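Come help me keep a robot cell running (bench technician, part-time to start)

Hi! I'm Vandana Maurya and I look after the pick-and-place cell at Bresesach, which so far has meant me, a hex key set and a lot of cold coffee. We're adding shifts in October and I can't be in two places, so I'm looking for a second pair of hands. If you like taking small mechanisms apart and writing down what you found, please keep reading.

The cell is one arm, a two-finger gripper, a wrist camera and a dark gray table. Our customer, Gautam, packs gift hampers, so the arm spends its life picking up biscuit boxes, tins and other grocery things and setting them down again. Boxes are harder than they look. They're slick, they dent if the grip force creeps up, and if one finger sits a hair lower than the other they skate off at an angle.
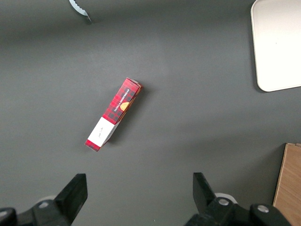 Wrist camera view with the fingers open and a box of vanilla shortbread on the table.

You'd be seeing that view a lot! Every morning starts with opening the fingers all the way, looking at the tips, checking the bolts on both sides of the gripper and wiping the lens. Then we run 50 test picks before any real work goes through. Every 500 hours the gripper comes off for a proper strip-down: clean, grease, new finger pads if they need them, back on, recalibrate the camera to the wrist. It takes me 60 minutes on a good day and I'd love for somebody to beat that.

The rest is less regular. Cables rub. A connector works its way out and the arm stops with an error code that means four different things (I have a list, you'll get the list). Sometimes you'll be on the phone with Bolard about a spare part and sometimes you'll just be sweeping crumbs out from under the base.

You don't need a degree. I do want you to be comfortable with a torque wrench and a multimeter, and to be the kind of person who locks out the power every single time, even for a quick look. Some Python would be nice. I can teach you the robot side if you've fixed bikes, printers, sewing machines, espresso machines, whatever.

We start at 7 a.m. and you'd be home by lunch, 5 mornings a week, with paid training. The shop is on the ground floor of the Ader building and there's parking out back.

To apply, send a short note to Caoimhe Hennessy in our office. Skip the cover letter and tell us about something you repaired and what went wrong the first time you tried. Photos of the repair are welcome, ugly ones too.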